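Keeping a White Worktop Clean

Wipe spills within 40 minutes if you can. Coffee, tea and turmeric are the worst on a pale surface, and tomato sauce is close behind. Use warm water and a drop of dish soap, then dry with a second cloth — streaks come from soap left behind.
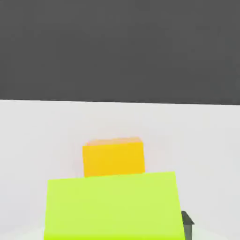 For a stain that has set, mix 2 spoons of baking soda with a little water, spread it on and leave it for 4 minutes. Rub gently and rinse. Skip scouring powder and green pads, which dull the finish. Hot pans go on a trivet.

Updated 2018-08-23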